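플리스·셰르파 담요 자주 묻는 질문

담요 세탁, 건조, 보관에 대해 고객센터로 자주 들어오는 질문을 모았습니다. 꽃무늬 플리스에 셰르파 테두리를 두른 담요를 기준으로 썼고, 다른 기모 담요에도 대부분 그대로 적용됩니다.
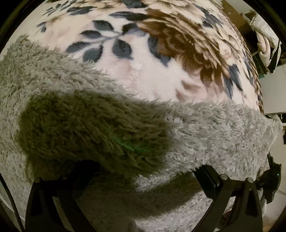 Mingxuan Qian 님은 테두리 쪽 긴 털이 세탁 세 번 만에 뭉치기 시작했는데 무늬가 있는 가운데 부분은 처음 샀을 때와 똑같다며, 두 부분을 따로 관리해야 하는지 물어 오셨습니다. 같은 문의가 겨울마다 반복되어 이 질문부터 답합니다.

테두리와 가운데를 따로 관리해야 하나요?

세탁은 함께 하고, 말린 뒤의 손질만 따로 하시면 됩니다. 가운데의 프린트 부분은 털이 짧고 촘촘해서 세탁 후에 한 번 털어 주는 정도로 충분합니다. 테두리의 셰르파는 털이 길고 곱슬곱슬해서 젖은 상태에서 서로 엉키고, 엉킨 채로 마르면 그 모양으로 굳습니다. 완전히 마르기 전, 손으로 만졌을 때 약간 눅눅한 정도일 때 손가락으로 털을 벌려 주고, 다 마른 다음 빗으로 가볍게 빗어 주세요.

이미 뭉친 털도 되살릴 수 있나요?

단순히 눌리거나 엉킨 털이라면 상당 부분 돌아옵니다. 분무기로 미지근한 물을 살짝 뿌리고 5분쯤 둔 다음, 끝이 둥근 반려동물용 슬리커 브러시로 털끝부터 조금씩 빗습니다. 뿌리부터 당기면 털이 빠지고 바탕천이 드러납니다. 한 방향으로만 빗으면 곱슬이 펴져서 주변과 결이 달라 보이니 마지막에는 손바닥으로 둥글게 문질러 주세요.

건조기나 다리미의 열 때문에 털끝이 녹아 딱딱해진 경우에는 되살릴 수 없습니다. 만졌을 때 까끌까끌하고 빗이 전혀 들어가지 않으면 녹은 것입니다. 작은 부위라면 가위 끝으로 털끝만 조금 잘라 내는 방법이 있고, 넓은 부위라면 그대로 쓰시는 편이 낫습니다.

세탁기에 넣어도 되나요?

됩니다. 드럼세탁기와 통돌이 모두 가능합니다. 다만 담요가 세탁조의 3분의 2를 넘게 차지하면 헹굼이 잘되지 않고 탈수 때 한쪽으로 쏠립니다. 퀸 사이즈 이상은 집에 있는 세탁기에 넣어 보고 위쪽에 손이 편하게 들어갈 공간이 남는지 확인하세요. 공간이 없으면 빨래방의 대형 세탁기를 이용하시기 바랍니다.

세탁 조건은 다음과 같습니다.

물 온도: 30도 이하
코스: 울 코스 또는 섬세 코스
세제: 중성세제, 표시된 양의 절반에서 3분의 2
탈수: 약하게, 3분 이내
헹굼: 3회 이상

코스를 고르기 어려우면 이불 코스는 피하시고 울 코스를 선택하세요. 이불 코스는 제조사마다 물 온도와 탈수 강도가 많이 다릅니다.

세탁망을 꼭 써야 하나요?

대형 세탁망이 있으면 쓰시는 것이 좋습니다. 망에 넣을 때는 프린트 면이 안쪽으로 가도록 접습니다. 너무 꽉 끼는 망은 오히려 접힌 자리의 때가 빠지지 않습니다. 맞는 망이 없다면 망 없이 담요만 단독으로 돌리세요. 수건이나 청바지와 함께 돌리는 것은 망을 써도 권하지 않습니다. 수건 보풀은 셰르파에 한번 박히면 잘 떨어지지 않고, 지퍼나 단추에는 털이 걸립니다.

섬유유연제를 써도 되나요?

쓰지 마세요. 기모 섬유에 유연제가 남으면 털이 무거워져 서로 달라붙고, 여러 번 쌓이면 미끈거리는 느낌이 납니다. 보온성도 떨어집니다. 정전기 때문에 유연제를 쓰고 싶으시다면 아래 정전기 항목을 먼저 봐 주세요.

이미 유연제를 오래 써서 털이 납작해진 담요는 세제 없이 물로만 한 번 돌리고, 이어서 마지막 헹굼에 식초를 반 컵 넣어 한 번 더 돌리면 나아집니다. 식초 냄새는 마르면서 없어집니다. 식초를 락스 계열 표백제와 함께 쓰면 유해한 가스가 나오므로 절대 섞지 마세요.

무늬 색이 빠질까 걱정됩니다.

갈색이나 짙은 청회색처럼 진한 색이 들어간 무늬는 첫 세탁에서 물이 조금 나올 수 있습니다. 첫 세탁은 반드시 단독으로, 찬물에서 하세요. 불안하시면 잘 보이지 않는 모서리에 중성세제를 푼 물을 묻히고 흰 천으로 눌러 보세요. 흰 천에 색이 옮지 않으면 바로 세탁하셔도 됩니다.

색이 바래는 가장 흔한 원인은 햇볕입니다. 베란다에 널 때는 프린트 면이 안으로 가도록 널고, 창가 소파에 늘 덮어 두는 담요는 가끔 방향을 바꿔 주세요. 산소계 표백제도 진한 무늬에는 쓰지 않는 것이 좋습니다.

건조기에 돌려도 되나요?

저온 코스가 있는 건조기라면 가능합니다. 표준 코스는 권하지 않습니다. 저온으로 20분씩 끊어서 돌리고, 멈출 때마다 꺼내서 털고 뒤집은 뒤 다시 넣으세요. 80퍼센트 정도 마르면 꺼내어 자연 건조로 마무리합니다. 건조기 바닥에 털이 보이는 것은 처음 두세 번까지는 정상입니다. 필터는 한 번 돌릴 때마다 비우셔야 합니다.

테니스공이나 건조기용 양모볼을 넣어도 되느냐는 질문도 많습니다. 양모볼은 괜찮습니다. 테니스공은 색이 묻어난다는 문의가 있어 권하지 않습니다.

자연 건조는 얼마나 걸리나요?

실내 온도와 습도, 담요 두께에 따라 다릅니다. 겨울에 난방을 하는 집이면 하루, 장마철이면 이틀까지 걸립니다. 건조대의 봉 두 개 이상에 걸쳐 가운데에 공기가 통하게 널고, 반나절이 지나면 앞뒤를 바꿔 주세요. 봉 하나에 반으로 접어 널면 접힌 자리가 마지막까지 젖어 있고 봉 자국도 남습니다.

가장 늦게 마르는 곳은 테두리와 본판이 만나는 솔기입니다. 겉이 보송해도 솔기를 손가락으로 꾹 눌렀을 때 차갑게 느껴지면 덜 마른 것입니다. 이 상태로 장에 넣으면 냄새가 납니다.

솔기가 물결처럼 울었는데 불량인가요?

털이 긴 원단과 짧은 원단을 이어 붙인 담요는 솔기가 자로 그은 듯 곧게 보이지 않습니다. 긴 털이 솔기를 덮으면서 경계가 구불구불해 보이기도 합니다. 펼쳐 놓고 털을 양쪽으로 벌려 보았을 때 박음질이 이어져 있으면 사용에 문제가 없습니다.

박음질이 끊겼거나 손가락이 들어갈 만큼 벌어진 곳이 있으면 세탁하지 말고 문의해 주세요. 직접 꿰매실 때는 폴리에스터 실을 쓰고, 털을 솔기 밖으로 빼내면서 박음질하시면 바늘땀이 보이지 않습니다.

털이 많이 빠집니다. 언제까지 이런가요?

새 담요는 재단할 때 잘린 털이 안쪽에 남아 있어서 처음에 빠집니다. 밖에서 한 번 세게 털고, 첫 세탁을 하고 나면 눈에 띄게 줄어듭니다. 세탁을 세 번 한 뒤에도 검은 옷에 털이 하얗게 묻어날 정도라면 문의 주세요. 돌돌이 테이프는 점착력이 약한 것으로 고르시고, 같은 자리를 반복해서 밀지 마세요.

정전기가 심합니다.

습도가 낮으면 합성섬유 담요에는 정전기가 생깁니다. 실내 습도를 40퍼센트에서 60퍼센트 사이로 맞추는 것이 가장 효과가 있습니다. 그래도 심하면 자기 전에 담요에서 50센티미터쯤 떨어져 분무기로 물을 아주 옅게 뿌려 주세요. 면 잠옷을 입거나 담요 아래에 면 홑이불을 한 장 까는 방법도 있습니다. 합성섬유 이불 두 장을 겹쳐 덮으면 정전기가 늘어납니다.

커피나 국물을 쏟았습니다.

문지르지 말고 마른 수건으로 눌러서 먼저 물기를 빼세요. 그다음 미지근한 물에 중성세제를 몇 방울 풀어 다른 수건에 묻히고, 얼룩 바깥쪽에서 안쪽으로 톡톡 두드립니다. 마지막에는 맹물을 묻힌 수건으로 세제를 닦아 냅니다. 세제가 남으면 그 자리의 털이 뻣뻣해지고 먼지가 붙습니다.

기름기가 있는 국물은 주방세제를 한 방울 써도 됩니다. 피는 반드시 찬물로 처리하세요. 촛농이나 껌은 얼음으로 굳힌 다음 조각을 떼어 내고, 다리미를 대지 마세요.

얼마나 자주 빨아야 하나요?

맨살에 닿게 덮고 주무신다면 2주에 한 번, 이불 위에 겹쳐 쓰신다면 한 달에 한 번이면 됩니다. 소파에서 무릎담요로 쓰시는 경우에는 한 철에 두세 번이 적당합니다. 세탁 사이에는 아침에 한 번 털어서 한 시간쯤 펼쳐 두세요. 반려동물이 올라가는 담요는 세탁 전에 마른 상태에서 털을 먼저 제거해야 합니다. 젖으면 셰르파 속으로 파고들어 빼기 어렵습니다.

전기장판과 함께 써도 되나요?

장판 위에 깔지 마시고, 몸 위에 덮는 용도로만 쓰세요. 두꺼운 기모 담요를 장판 위에 깔면 열이 갇혀 온도가 지나치게 오를 수 있습니다. 사용하시는 장판 설명서에 덮개에 관한 주의 사항이 있으면 그쪽을 따르시기 바랍니다. 난로나 온풍기 앞에 널어 말리는 것도 하지 마세요.

여름에는 어떻게 보관하나요?

반드시 세탁하고 완전히 말린 뒤에 넣습니다. 입던 대로 넣어 두면 눈에 안 보이던 땀 얼룩이 여름을 지나며 누렇게 올라옵니다. 부직포나 면으로 된 보관 가방에 느슨하게 접어 넣고, 장의 위쪽 칸에 두세요. 바닥에 가까운 칸은 습기가 찹니다. 다른 이불과 쌓을 때는 솜이불이나 누빔 이불을 아래에 놓고 기모 담요를 맨 위에 올립니다.

접을 때는 셰르파 부분이 바깥으로 오게 하지 마세요. 다른 이불 무게에 눌리고 먼지가 먼저 앉습니다. 프린트 면을 바깥으로 하면 꺼낼 때 어떤 담요인지 알아보기도 쉽습니다.

압축팩에 넣어도 되나요?

두 달 이내라면 괜찮고, 한 철 내내 두는 것은 권하지 않습니다. 긴 털이 오래 눌리면 꺼낸 뒤에도 결이 돌아오는 데 며칠이 걸립니다. 공간 때문에 꼭 쓰셔야 한다면 공기를 절반만 빼세요. 꺼낸 담요는 털어서 하루 동안 펼쳐 두고, 그래도 눌린 자리가 남으면 욕실에 김이 찬 상태로 30분쯤 걸어 두었다가 말립니다.

Orko 라인과 Lill 라인은 무엇이 다른가요?

Orko는 네 변에 셰르파 테두리를 두른 담요이고, Lill은 테두리 없이 프린트 플리스만으로 만든 얇은 담요입니다. Orko의 무릎담요 크기는 가로 90센티미터, 세로 100센티미터이며 무게는 566그램입니다. 손질 방법은 이 페이지의 내용을 함께 보시면 되고, Lill은 테두리 손질에 관한 부분만 건너뛰시면 됩니다.

수선이나 세탁을 맡길 수 있나요?

솔기 수선은 Prellville 매장에서 접수합니다. 세탁은 받지 않습니다. 구매 후 1년 이내의 박음질 풀림은 무상이고, 그 이후에는 길이와 상관없이 한 건에 2,000원을 받습니다. 담요는 세탁해서 완전히 말린 상태로 가져오셔야 접수가 됩니다. 접수 후 돌려받기까지 열흘 정도 걸리고, 주문이 몰리는 10월부터는 더 걸릴 수 있습니다.

택배로 보내실 때는 벌어진 솔기 자리에 옷핀이나 색실로 표시해 주세요. 긴 털에 가려 찾지 못하는 경우가 있습니다.

세탁소에 맡길 때는 뭐라고 말해야 하나요?

기모 담요이고 물세탁이 가능하다고 말씀하시고, 고온 건조와 스팀 다림질은 하지 말아 달라고 하세요. 드라이클리닝은 제품 라벨에 가능 표시가 있을 때만 맡기시기 바랍니다. 라벨을 떼어 낸 경우에는 물세탁을 권합니다.

여기에 없는 질문은 어디로 보내나요?

Finier 고객센터 게시판에 남겨 주세요. 털 상태에 대한 문의라면 밝은 곳에서 가까이 찍은 사진과 지금까지 세탁한 횟수, 건조 방법을 함께 적어 주시면 답변이 빨라집니다. 오후 4시 이후에 올라온 글은 다음 영업일에 답변드립니다.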